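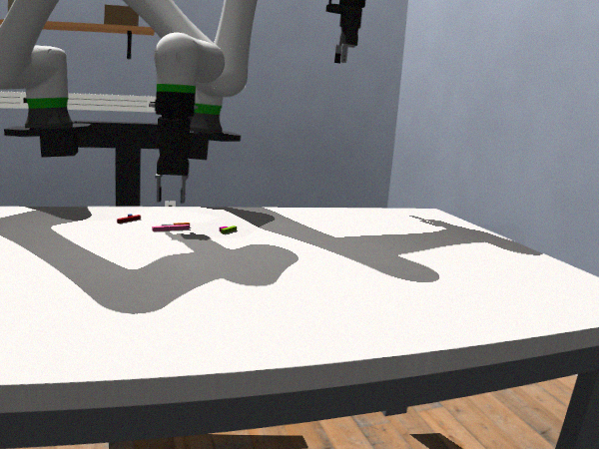 Figure 5. Table with a white top.

4. Setting up the Mumura label printer

Read this section through before you plug anything in. If you bought the printer as part of a Pickering counter kit, the power supply is already in the lid of the box and the spare one in the accessory bag can be put away.

4.1 Placing the printer

1. Choose a flat, level surface with a wall outlet within reach of the cord.
2. Leave a hand's width of clear space behind the printer for the label path.
3. Peel the film off the four rubber feet and set the printer down.
4. Keep it out of direct sunlight. Thermal labels darken with heat, including labels still on the roll.

CAUTION: Do not run the power cord under a mat or across a walkway.

4.2 Loading labels

1. Press both side tabs and lift the cover until it clicks.
2. Slide the roll guides apart.
3. Drop in the roll with the printed side facing up and the loose end toward you.
4. Close the guides against the roll. They should touch the paper without pinching it.
5. Pull the loose end past the tear bar and close the cover.
6. Press FEED once. The printer advances one label and stops at the gap.

If it feeds several labels and the light turns orange, open the cover and check that the roll is under both guides. Press FEED again. Rolls with a black mark on the back need setting 78 in the printer menu before they will stop in the right place.

Note: A full roll of Jomby standard labels holds 827 labels. The low-paper warning is off by default. To turn it on, see section 6.

4.3 Connecting to a computer

1. Install the driver first. Leave the USB cable unplugged until the installer asks for it.
2. Connect the cable to the square port on the back of the printer.
3. Turn the printer on and wait for a steady green light.
4. Open the label program and choose Mumura from the printer list.
5. Print a test label.

The test label shows the firmware version in the lower corner. Versions older than the November release cannot print two-column labels. Update before going on to section 5.

4.4 Print head care

Clean the print head at every roll change, and in any case after 2000 labels. Turn the printer off and let it cool for ten minutes. Wipe the head in one direction with the cleaning pen and let it dry before closing the cover.

CAUTION: Never scrape the head with a knife or a fingernail.

For replacement pens and rolls, write to Imogen Horrocks at the Tresterdale parts desk. Have the serial number ready.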